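Stock cubes are fine, and most of us should stop apologising for them

Every September, when the evenings draw in, I start making soup again, and every September I read that I am doing it wrong. The fault is always the same. I have used a cube.

The usual advice is to roast bones, add carrots, celery and peppercorns, and leave the pot to tick over for most of a day. I have done this. It makes a very good broth, and if you are cooking a clear soup with little else in it, you will taste the difference. But most home soups are not like that. A leek and potato soup gets its flavour from leeks, and a lentil soup from lentils, cumin and the lemon you squeeze in at the end.

I cooked for a small lunch club in Conddale for 24 weeks, and kept a notebook of what came back on the plates. We served soup every time. Some weeks I had proper stock in the freezer and some weeks I had cubes. I went through the notebook afterwards and could not find any pattern. The soup that came back uneaten was beetroot, and I had made that with real stock. 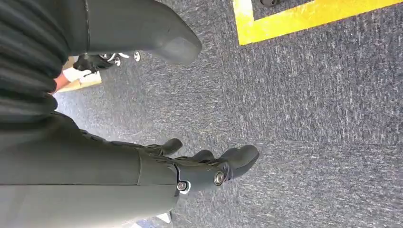 Robotic hand above grey carpet.

Cost comes into it too. Running a hob for hours is not cheap, and neither are bones now that butchers know people want them. My friend Crescencio Tapia still makes chicken stock whenever he has a carcass left over, and I think he is right to. He has the chicken already and he is at home anyway. What I object to is the idea that someone getting in from work should do the same before they are allowed to call their dinner home-made.

There is a fair complaint about salt. Cubes are salty, and if you follow the packet and then season as normal you will spoil the pan. I use half of what the packet says, taste at the end, and add salt only then. I also fry the onions for longer than most recipes ask – nearly 56 minutes once, when I forgot them on the lowest heat, and it was the best onion soup I have made.

Cookery writers could help by saying which recipes need good stock and which do not. A risotto probably does. A thick vegetable soup does not, and plain water will often do.

Last updated: Dec 19, 2021

Recent posts
Why I gave up on sourdough
Frozen peas all year round
In defence of the packed lunch
Three ways with a tired cabbage
Do you need to salt an aubergine?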